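Bench technician, desktop refurbishing – Wastance

Wastance takes in retired office desktops, tests them and returns working units to service. We are hiring one bench technician for day shifts, Sunday off. The post reports to Lamisi Nutsugah. 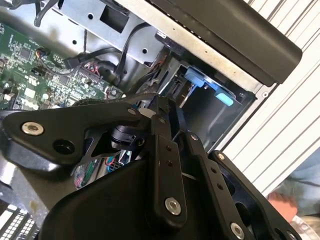

Daily work consists of opening cases, testing boards and drives, and recording faults. Most units have a green motherboard crowded with small chips and capacitors, and thin colored wires running close by. You should be able to trace those wires and reseat a connector without marking the board.

Requirements: two years of hardware repair and steady handwork. Soldering is useful – training is provided on site.

Send a résumé to Damilola Akande, quoting reference 77, by the end of May.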